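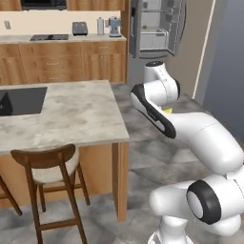 4.2 Condition of the passenger car roofs

The second group of measurements concerns the roofs of the five wooden passenger cars stored at Issa. All five stood outdoors before the museum line acquired them, and their canvas coverings had been patched at different times with different compounds. Moisture content was measured in the roof boards with a pin meter at 60 points per car, on a grid laid out from the handbrake end. Points falling within two inches of a ventilator or lamp opening were moved to the next board.

Readings above 20 percent were concentrated along the eaves and at the joint between the clerestory and the lower roof. The centerline boards were dry in every car except No. 56, where a ventilator base had been sealed with roofing cement and water had collected beneath it. Jakubowski found the same pattern in her survey of the Clavico branch stock and attributed it to hardening of the sealant. Our results agree with hers as to location, although the affected area in No. 56 is larger.

Figure 3. Mean moisture content of roof boards by distance from the eave, cars stored at Issa. Readings taken in June, before the canvas was lifted.

Canvas was then lifted on one side of each car so that the boards could be probed directly. Decay reached full board thickness only where the meter had shown high readings at three or more adjacent points. Single high readings were in most cases caused by old nails or by paint containing metallic pigment, and these were excluded from the repair estimate. The carlines were sound except at two ends in No. 56.

The cars repaired at the Dandari shops under Wongsuwan were given new tongue-and-groove boards for the full width of the roof. We consider this unnecessary for the Issa cars. Scarfing new material into the outer boards retains most of the original roof and leaves the carline fastenings undisturbed. The treatment of the canvas itself is taken up in Section 4.3.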